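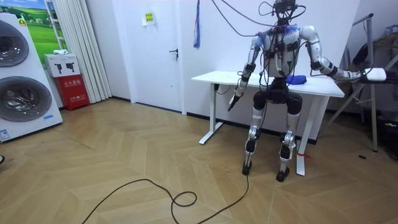

Salazar 다용도 타월은 저희 Palamora에서 가장 오래 들여놓고 있는 천입니다. 가게를 옮기고 진열대를 바꾸고 취급하는 브랜드도 꽤 바뀌었는데 이 파란 타월만은 한 번도 목록에서 빠진 적이 없어요. 접어서 쓰는 사람도 있고 대충 뭉쳐서 쓰는 사람도 있는데, 흰 테이블 위에 구겨진 채로 놓여 있어도 로열블루가 어찌나 선명한지 방 건너편에서도 바로 찾을 수 있습니다. 밝은 헤링본 마루가 깔린 방에서는 특히 더 그래요. 바닥도 상판도 다 옅은 색이니까요. 저는 이 색이 정말 좋습니다. 처음 봤을 때 조금 과하다고 생각했던 것도 사실이지만(회색이나 베이지만 쓰던 시절이었어요), 지금은 다른 색으로 돌아갈 생각이 없습니다.

이 페이지는 제품 소개이면서 그동안 매장과 메일로 받은 질문을 모아 둔 곳이기도 해서 좀 깁니다. 가격과 배송만 궁금하신 분은 아래쪽으로 쭉 내려가 주세요.

어떤 천인가

도톰하고 부드럽습니다. 행주라고 부르기엔 두껍고 세면 수건이라고 부르기엔 작아요. 그래서 저희는 그냥 타월이라고 부르는데, 단골손님들은 "그 파란 거"라고 하십니다. 그 파란 거 주세요, 하면 다 통해요.

표면에는 짧은 털결이 있어서 손으로 쓸면 방향에 따라 느낌이 조금씩 달라집니다. 새것일 때는 결이 약간 누워 있고, 몇 번 빨고 나면 일어나면서 훨씬 부드러워져요. 저는 새것보다 한 달쯤 쓴 타월을 더 좋아합니다. 접었을 때 모서리가 각지게 떨어지지 않고 둥글게 말리는데 그 부분이 손안에 쏙 들어와서 닦기가 편하거든요. 한쪽 면이 더러워지면 뒤집고, 다시 접어서 안쪽 면을 꺼내 쓰고, 이런 식으로 한 장으로 꽤 오래 버틸 수 있습니다.

두께 때문에 마르는 시간이 걱정된다는 분들이 계셨습니다. 얇은 행주보다는 확실히 늦게 마릅니다. 저녁에 널면 아침에 걷을 수 있는 정도이고, 장마철에는 그보다 더 걸려요. 급하게 마른 천이 필요한 집이라면 여러 장을 돌려 쓰시는 쪽이 낫습니다.

색은 로열블루 하나입니다. 흰색을 찾는 분도, 짙은 회색을 찾는 분도 계셨는데 저희는 파란색만 들여옵니다. 주방용은 파랑, 욕실용은 다른 제품, 이렇게 색으로 나눠 두면 식구들이 따로 말하지 않아도 알아서 구분해서 쓰게 돼요. 조명에 따라서는 접힌 골이나 뭉친 부분이 보랏빛으로 보일 때가 있습니다. 형광등 밑에서 포장을 뜯고 색이 다르다고 연락을 주신 분이 계셨는데, 창가로 가져가서 다시 보시고는 마음에 든다고 답을 주셨어요.

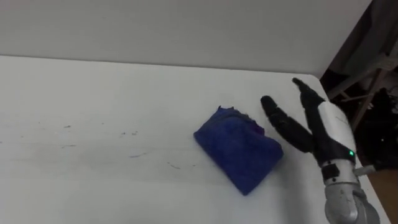

접는 방법

정해진 방법은 없지만 저희가 매장에서 알려 드리는 방법은 있습니다. 타월을 평평하게 펴고 긴 쪽을 반으로 접은 다음, 다시 한 번 반으로 접습니다. 그러면 손바닥보다 조금 큰 네모가 돼요. 접힌 쪽을 몸 앞으로 두고, 풀린 쪽은 뒤로 보냅니다. 닦을 때는 접힌 쪽을 앞세워서 밀고 나가세요. 가장자리를 앞세우면 먼지가 천 사이로 들어가 버려서 나중에 털어 내기가 번거롭습니다.

매장에서 같이 일하는 반아프셰 데흐간(Banafsheh Dehghan) 씨는 셋으로 접습니다. 편지지 접듯이요. 저는 네모가 더 좋다고 하고 데흐간 씨는 길쭉한 게 더 좋다고 하는데, 긴 상판을 한 번에 쓱 밀 때는 확실히 그쪽이 빨라 보이긴 합니다. 좁은 선반이나 창틀은 네모로 접은 쪽이 나아요. 이건 써 보시고 손에 맞는 대로 하시면 됩니다.

너무 반듯하게 접으려고 애쓰지 않으셔도 돼요! 도톰한 천이라 칼같이 접히지도 않고, 위쪽 자락이 좀 삐죽삐죽 올라와도 닦는 데는 아무 상관이 없습니다.

흰 상판에 쓸 때

문의가 제일 많은 부분이라 길게 적어 봅니다. 흰 테이블, 흰 책상, 흰 조리대. 예쁘지만 손이 많이 가죠. 저도 집에서 흰 테이블을 쓰기 때문에 남의 일이 아닙니다. 연필을 쓰고 나면 옆에 가는 회색 줄이 남고, 노트북을 밀었다 당겼다 하면 그 자리에 길게 그늘 같은 얼룩이 생겨요. 커피 자국은 차라리 쉬운 편입니다.

먼저 마른 타월로 한 번 밀어 주세요. 흑연 가루나 지우개 가루가 있는 상태에서 젖은 천을 대면 가루가 번져서 얼룩이 넓어집니다. 마른 천으로 걷어 낸 다음에 타월 반쪽만 적셔서 꼭 짜고, 힘을 주지 말고 한 방향으로 여러 번 지나가세요. 동그랗게 문지르는 습관이 있는 분이 많은데(저도 그랬습니다), 무광 상판에서는 그 자리만 반들반들해질 수 있어요. 그러고 나서 적시지 않은 반쪽으로 물기를 닦으면 끝입니다.

연필 자국은 대부분 이 정도로 옅어집니다. 그래도 남는 작고 까만 점은 잉크이거나 눌린 흠일 가능성이 큽니다. 눌린 흠은 어떤 천으로도 지워지지 않아요. 손톱으로 살짝 긁어 봤을 때 걸리는 느낌이 있으면 거기서 그만두시는 게 좋습니다. 계속 문지르면 주변 광택만 달라집니다. 매장 계산대에도 그런 자국이 있는데 이제는 정이 들어서 그냥 둡니다.

세제가 필요할 때는 주방 세제를 물에 아주 조금만 풀어 쓰세요. 타월에 세제를 직접 짜면 두께 때문에 안쪽에 남아서, 다음번에 물만 묻혀 닦아도 하얗게 줄이 생깁니다. 연마제가 든 제품은 권하지 않습니다.

벽과 맞닿은 쪽도 잊지 마시고요. 테이블을 벽에 붙여 쓰는 집은 그 틈을 따라 먼지가 한 줄로 모입니다. 타월을 한 번 더 접어 모서리를 뾰족하게 만든 다음 끝에서 끝까지 쭉 밀면 꽤 시원하게 나와요. 이거 해 보시면 은근히 재미있습니다.

주방에서, 그리고 다른 곳에서

설거지를 마친 그릇을 엎어 놓는 깔개로 쓰는 분들이 많습니다. 넓게 펴서 깔면 컵이 덜 미끄러지고 소리도 조용해요. 채소 씻어서 잠깐 올려 두는 용도로는 저희도 다른 천을 씁니다. 털결 사이에 흙이 끼면 빼기가 귀찮아서요.

앵거스 포마레(Angus Pomare) 씨는 자전거를 손보는 분인데, 안장과 프레임 닦는 데 이 타월만 쓰신대요. 체인에는 절대 안 쓰신다고 합니다. 기름이 묻으면 파란색이어도 티가 나고 잘 빠지지 않으니 저희 생각도 같습니다. 체인 쪽은 낡은 면 티셔츠가 최고예요.

악기 닦는 데 써도 되느냐는 질문도 받았습니다. 건반 덮개나 케이스에는 좋고, 광택 도장이 된 몸체에는 전용 천을 쓰시는 게 안심이 됩니다. 안경과 카메라 렌즈에도 쓰지 말아 주세요. 부드럽긴 해도 렌즈용으로 만든 천이 아닙니다.

반려동물 발 닦는 수건으로는 정말 훌륭합니다. 저희 집 개는 현관에서 이 타월을 꺼내면 알아서 앞발을 내밀어요. 산책 나가기 전에 꺼내도 내밀어서 좀 곤란하지만요.

세탁

처음 두세 번은 꼭 따로 빨아 주세요. 색이 진한 만큼 처음에는 물이 조금 빠집니다. 흰 양말과 같이 돌렸다가 하늘색 양말이 생긴 집이 저희 집 말고도 몇 군데 있는 것으로 압니다. 그 뒤로는 다른 진한 색 빨래와 같이 돌리셔도 됩니다.

미지근한 물에 보통 세제면 충분합니다. 섬유유연제는 넣지 마세요. 향은 좋아지지만 물을 덜 먹습니다. 이미 유연제를 써서 물이 겉도는 느낌이 든다면, 세제도 유연제도 없이 물로만 한두 번 돌려 보세요. 꽤 돌아옵니다.

표백제는 안 됩니다. 얼룩덜룩하게 빠지는데 보기가 좀 슬퍼요.

건조기는 낮은 온도로만 쓰세요. 저는 그냥 의자 등받이에 걸어 말립니다. 젖은 채로 뭉쳐 두는 것만 피하시면 냄새로 고생할 일은 거의 없습니다. (이 말을 쓰면서 지금 싱크대 위에 뭉쳐 둔 게 생각나서 널고 왔습니다.) 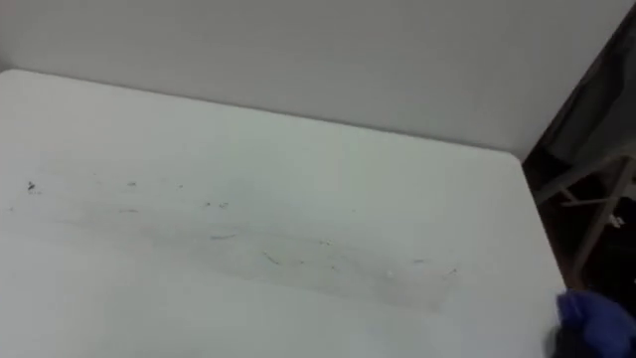
보풀과 가장자리

가장자리 이야기도 빼놓을 수 없네요. 오래 쓰면 자락이 조금씩 풀어집니다. 실이 길게 나왔을 때 잡아당기면 올이 따라 나오니까 가위로 바짝 잘라 주세요. 자르고 나서 빨면 한동안은 잠잠합니다. 바느질을 좋아하는 분이라면 가장자리를 한 번 접어서 홈질해 두셔도 좋아요. 흰 실로 박아 오신 손님이 계셨는데 파란 바탕에 흰 땀이 지나가는 모양이 어찌나 예쁜지 한참 구경했습니다.

새 타월은 첫 세탁 전까지 잔털이 나올 수 있습니다. 흰 상판 위에서는 파란 잔털이 눈에 잘 띄니, 받으시면 한 번 빨고 나서 쓰시기를 권합니다. 탁탁 털어서 널면 더 좋습니다.

얼마나 쓰면 바꿔야 하느냐는 질문에는 늘 대답이 길어집니다. 매일 주방에서 쓰면 한 해쯤 지나서 결이 눌리고 색도 차분해집니다. 그러면 저는 현관으로 보내고, 현관에서 더 낡으면 베란다로 보냅니다. 베란다에서 화분 받침 밑을 닦고 있는 타월이 저희 집에서 나이가 제일 많은데 아직 파랗습니다.

보관

서랍에 세워 넣으면 꺼내기 좋습니다. 네모로 접은 걸 책 꽂듯이 세우는 거예요. 고리에 걸고 싶다는 분들도 계시는데 이 제품에는 걸이용 끈이 달려 있지 않습니다. 모서리에 짧은 면 테이프를 꿰매 다는 방법이 제일 간단하고, 집게가 달린 고리를 쓰셔도 됩니다.

쓰는 자리 가까이에 그냥 놔두는 것도 방법이에요. 저는 사실 이쪽입니다. 테이블 위에 한 장이 나와 있으면 지나가다가 한 번씩 닦게 되더라고요. 서랍 안에 얌전히 들어 있을 때는 그렇게 안 됩니다.

자주 받는 문의

물티슈 대신 쓸 수 있는지 물어보시는 분이 많습니다. 집에서는 충분하고, 밖에 가지고 다니기에는 부피가 좀 있어요. 적셔서 지퍼백에 넣어 다니는 분도 계시지만 집에 돌아오면 바로 꺼내 주세요.

유리창은 닦을 수는 있는데 마무리가 조금 아쉽습니다. 먼지를 걷는 데까지 이 타월로 하고 마지막은 결이 납작한 천으로 하시면 깨끗해요. 저희 목록에서는 Arwood 유리용 천이 그 역할에 맞습니다.

잘라서 써도 되는지 묻는 분도 계셨어요. 됩니다. 다만 자른 면은 금방 풀리니 꼭 박음질을 해 주세요. 반으로 자르면 아이들 손에 맞는 크기가 돼서, 아이와 같이 청소하는 집에서는 일부러 그렇게 하시더라고요.

가격과 주문

한 장에 2660원입니다. 묶음 할인은 따로 없습니다. 한 장만 사셔도, 여러 장을 사셔도 장당 가격은 같아요. 처음이시라면 한 장만 사서 써 보시고 마음에 들면 더 들이시는 순서를 권합니다.

배송비는 3000원이고 Trurero 제품과 함께 주문하시면 한 상자에 담아 보내 드립니다. 매장에 오시면 배송비 없이 가져가실 수 있고, 만져 보실 수 있게 빨아 둔 타월도 계산대 옆에 있습니다. 새것과 여러 번 빤 것을 나란히 뒀으니 꼭 둘 다 만져 보세요. 차이가 재미있어요.

매장에서 찾으실 때는 선반 번호 19번, 전화로 문의하실 때는 품번 987번을 말씀해 주시면 빠릅니다. 그 파란 거라고 하셔도 물론 알아듣습니다.

토요일은 오후에만 문을 엽니다. 포장을 뜯지 않은 제품은 교환해 드리고, 이미 빨아서 쓰신 제품은 올이 심하게 나간 경우에 한해 바꿔 드립니다. 사진 한 장을 메일로 보내 주시면 확인하고 답장 드릴게요.

혹시 이 타월을 여기 적히지 않은 용도로 쓰고 계신다면 알려 주세요. 앵거스 씨의 자전거 이야기도 그렇게 받은 메일이었고, 다음에 페이지를 고칠 때 함께 올려 두겠습니다.

함께 보면 좋은 제품
Arwood 유리용 천
Trurero 집게 고리
Trurero 창틀 솔
Salazar 타월용 면 테이프 (걸이 끈 만들기)
Arwood 욕실 수건

문의: 매장 전화 또는 홈페이지 문의란 | © Palamora | 맨 위로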